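A visit to the Undar open day in Pravthorpe

I went to Pravthorpe with one question in my notebook: is the hand-held gripper kit from Undar good enough that a small company like ours can collect its own training data, without buying a robot arm first? We have been looking at three offers since spring, and Undar was the only one that invited customers to come and hold the thing in their hands.

The train was late, so I missed the welcome speech and the coffee. A young engineer took me directly to the lower level of the building, where the service robots are kept. Undar does not make these robots. They sell them for a partner called Urkach, and I must say that the staff spoke about them with less enthusiasm than about their own product. I asked for the battery time and received two different answers from two people.

The kit itself is sold under the name Urquijo. In the box you find one gripper with a handle, a wide-angle camera, a set of printed markers for the fingers, a charger and a license for the software for one year. The price is 3,000 euros for one unit and less if you take more than five. A person holds the gripper, does the task as the robot should do it, and the camera on the tool records the work. Later the software calculates how the hand moved and how far the fingers were open.

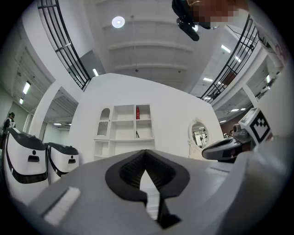
Report and photo: Leonardo Sorrentino | Posted Dec 5, 2024 | Reading time: 4 min

Because the lens is so wide, the recording takes in a lot more than the fingers. In this one you get the tool at the bottom, the marker cube on the finger, two of the white robots on the left, and even the railings of the upper floor, which bend strongly toward the middle. I first thought this was a weakness. Loredana Parisi, who leads the training courses at Undar, explained to me that the software likes to have many fixed things in view, such as pillars and lamps, for calculating the position. Faces are pixelated before the file is exported. For us this is important, for our works council will ask about it on the first day.

After the explanation we could try. The exercise was to take a cup from a table, turn it and put it on a saucer. I found the trigger a little hard for the first minutes, and my wrist was tired sooner than I expected. Visitors with smaller hands had more problems than I did. Parisi told us that a lighter handle is planned, but she did not want to give a date, and I prefer this to a promise.

In the course they recommend to record up to 468 short demonstrations for one simple task before you train anything. We reached 31 in our group before lunch, and several of them were refused by the software because somebody had covered the marker with a finger. The refusal comes quickly and with a clear message. With the product of the competitor, which we had on loan in the summer, we discovered such errors only in the evening.

Lunch was soup and bread, good, and served standing.

In the afternoon there was a talk on the export formats. I will not repeat it, only two points for colleagues who must decide. First, the raw video can be taken out without an extra fee. Second, the license after the first year costs 2,000 euros, and this is not written on the front page of the brochure. I had to ask for it. The answer was friendly, but I should not have had to ask.

What I could not see was a robot repeating a task that had been taught with the kit. There was a video of it, with a cup and also with a folded towel, and it looked well. A video is a video. I have asked for a trial with our own parts, the small plastic covers from line two, and Parisi wrote it down. If they accept, I will bring the covers in December and write again.

For the moment my advice to our purchasing is to rent one kit for a month and wait with the rest.

12 shares | 4 comments

Related posts
Three hand-held grippers on loan: our summer notes
What to ask before you sign a software license
Urkach service robots, first impressions

Contact | Copyright 2024 | Back to top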